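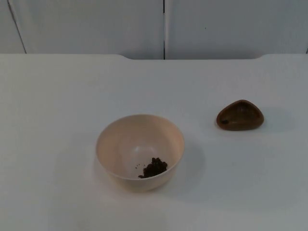
Skeltton two-arm bench kit, reviewed February 2026

Bought with my own money, which was $800 plus shipping, plus a second lot of shipping when the first box arrived without its power supply. Built at the shared workshop in Menthorpe with Hagos Abera, who owns better screwdrivers than I do and likes to mention it.

What you get is two small arms, a controller board, a bag of fasteners and a manual that assumes you already own one of these and just want to reminisce. The shoulder joints go together nicely. The wrists do not. There are four screws per wrist and the manual shows them from an angle available only to someone living inside the forearm. We did the first one twice. The second took ten minutes, so the skill is real, though I can't think where else I'll use it.

Cable routing deserves its own complaint. The elbow clips are brittle, and the spares supplied come to exactly none. I printed replacements in a softer filament and they've been fine. If you don't have a printer handy, use fabric tape and keep your standards low.

Once running, the arms are better than the price suggests. Movement is smooth at half speed. At full speed they have the manner of a waiter at the end of a double shift, so we leave them at half. Recording a motion by hand is the best part of the whole package: you push the arm through what you want, press save, and it plays back close enough that you stop holding your breath.

Our test job has been the same for weeks. Cream bowl, little brown dish, and something dark and crumbly to get from one to the other. It sounds like nothing.
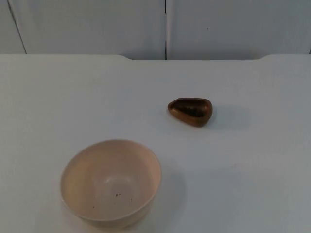
Big lumps are easy. The last few specks are where the kit shows its limits, as the stock fingertips are flat and hard and have no opinion about anything smaller than a pea. Kristýna Kopecký lent us a pair of soft tips off her own build and those helped a lot. Skeltton ought to put them in the box and charge for them. I'd have grumbled and paid.

The software is okay. The colour scheme is grey on slightly different grey. It forgets the home position whenever the laptop sleeps, so every session begins with the same calibration dance, and the centre point drifts a touch each time. Write your offsets on paper. I keep mine taped inside a cupboard door.

Support answered my email in November with a link to the manual.

Would I buy it again? Yes, annoyingly. Get it if you have a friend with good screwdrivers and a tolerance for wrists. If you want something that works the day it lands, spend more or get a spoon.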